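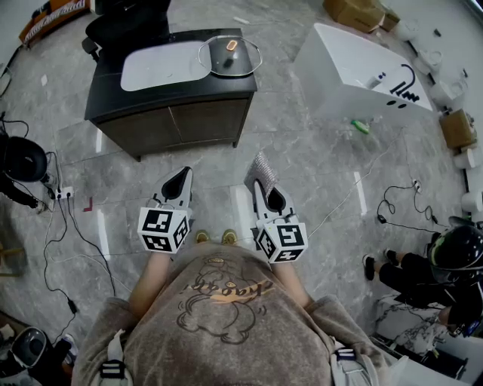
*The black cabinet, with the mat on one side and the pot lid on the other.*

I gave myself until the end of August to get this room in order, and I'm writing it down so I can't pretend I never said it.

For anyone new, we moved to Tornau in the spring with 2 vanloads and a plan for every box. The plan lasted until the kitchen stuff met the bathroom stuff. Now I have one big room with a nice gray tile floor that works as an office, a pantry, and a parking lot for everything I can't decide on.

The low point is the black cabinet. I love that cabinet! It has two doors and a dark wood-grain front, I got it secondhand for 400 (they wanted more, I did my sad face), and the whole idea was to keep the top clear. Well. There's a white mat on it that I want to keep because it protects the finish, and then a glass pot lid that has been on a tour of the whole place. The pot is in a box. Which box? Good question – there are still cardboard boxes along the wall and my labels say things like "misc" and "misc kitchen?"

So the rule for this week is that anything on top of the cabinet has to go in it, go to another room, or go away. The mat stays. I also want to do something about the shelf in the corner, but one thing at a time.

The other big question is the vanity. I ordered from Famora after going back and forth with a Tetero one for weeks (the Tetero was 100 cheaper but the drawers looked flimsy to me), and I keep changing my mind about where it should end up. For now it's against the far wall, which means I can sit at my desk and admire a bathroom cabinet while I answer email.

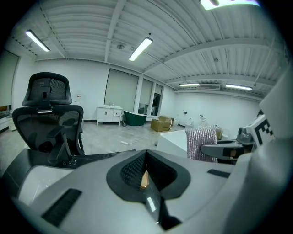 *Desk chair on the left, white vanity way over at the far wall.*

I do like it, though. Two doors, some drawers, plain white like the walls. My sister-in-law thinks I should just leave it there and fill it with printer paper, and the more I look at it the less crazy that sounds.

The chair is staying no matter what. Mesh back, separate headrest, and my neck has opinions about every other chair I've owned. I might turn the desk so I'm facing the window, but that means moving the power strip, and the power strip is out on the floor, so we're back to the boxes.

Next up is a trip to Polák for shelf brackets and some of those clear bins with the snap lids. If you've used them for kitchen things, tell me which size you'd buy again. I always get them too small and then the colander won't fit.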